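Let the kids play two sports

My daughter's coach at Brerdale wants an answer by Saturday: soccer all year, or give up her spot. She's in fourth grade! I love the club – really I do – but this is silly.

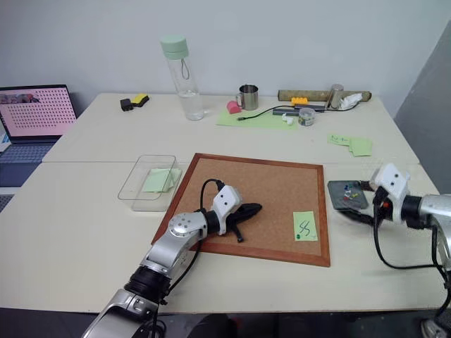
What we lose

I played basketball and ran track, badly, until I was grown. Now I'm 61 and I still run.

Florence Cloutier, who coached me, used to send us home in April and tell us to go try something else.

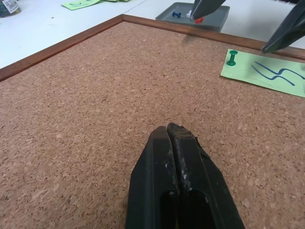
By Vernon Campbell
Brerdale

So my answer is no. She'll swim this winter, and I hope the club keeps her spot.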